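Two-Arm Table Robot: Build Gallery

Pullunura is a two-arm robot put together in a shared workshop in Rutlow. It works at a table, picking up light objects and moving them between plates and a board. The build has taken most of the evenings since September. 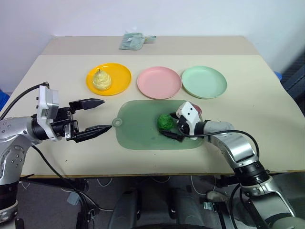
The arms came secondhand as a matched pair, and the body base was already drilled for them. Most of the work since then has been in mounting, cabling and software. This page collects notes on each part for anyone building something similar. It gets updated when something changes, so some entries are older than others.

Arms

Both arms are jointed, silver and black. The left one needed a new bearing at the second joint and was out of use for 3 weeks. The right one has needed nothing except cleaning. They are set up to reach the same middle part of the table, with a software limit that keeps the elbows apart. The limit is conservative and could come in a little.

Grippers

Each arm ends in a gripper with black fingers. We tried curved fingertips at first because they looked better for fruit. They let go of anything flat, so we went back to straight ones. Closing force is set in software, low for the pear and higher for hard things. The current setting for soft items is 159 on the controller's own scale, which doesn't convert to anything useful but is written here so we can find it again.

Wrist housing

The white housing on the left wrist holds the sensor. It has been remounted 4 times. The first two brackets flexed, the third blocked one of the mounting screws, and the current one is fine. If you print your own, leave room for a screwdriver.

Cables

The black cables at the wrists loop over the top of the arms. A tight run looks neater but pulls on the connector when the wrist turns, and we lost one connector that way. Leave the loop bigger than you think you need, then move the arm through its full range by hand before powering it. The white cables on the floor under the table are still waiting for a tray. They also need labels.

Table

The tabletop is beige, with a raised section along the back. The plain color helps the software separate objects from the background. An earlier table had a printed wood grain and gave us false edges all over. If the table gets bumped, calibration has to be run again. It takes 2 passes, one per arm, and there is tape on the carpet now to mark where the legs go.

Plates

Yellow, pink and mint green, all round plastic. The colors are used as names in the task list, so a task can say "pear to yellow" and there is no need for coordinates. Pink is the most reliable. Mint green gets confused with the cutting board under the evening lights, and we may swap it for another color. The plates slide if a finger touches the rim — a dab of putty underneath would fix that, but then they can't be moved by the robot, and moving plates is on the list for later.

Cutting board

Translucent green, with a hanging hole at one end. It lies in front of the plates and serves as the pickup area. Being see-through makes it harder to detect than a solid board. We kept it on purpose after the solid one became too easy.

Objects

The pear is the standard test. It is pale yellow with a short stem, and on a yellow plate the stem is sometimes the only part the software picks out well. The crumpled green object is harder. It gives no clean outline and looks different from every side, so the planner often chooses a finger position that is too high. Coming in low along the board works better. Small items placed behind it are a separate problem, and for now the larger object is always moved first.

Software

The controller program is called Allero. It runs the two arms as separate processes with a shared clock. The part that decides which arm takes which object is a short script we call Demirtaş, and it simply picks whichever arm is closer. That is good enough for a single row of plates. It does badly when both arms want the same spot, and at the moment one of them waits.

Still to do

Cable tray and labels under the table. A spare bearing. A replacement for the mint green plate, if the lights can't be changed. Passing an object from one gripper to the other, which works in simulation and has not been tried on the table. Files for the current wrist bracket will go up once the screw clearance is corrected in the drawing.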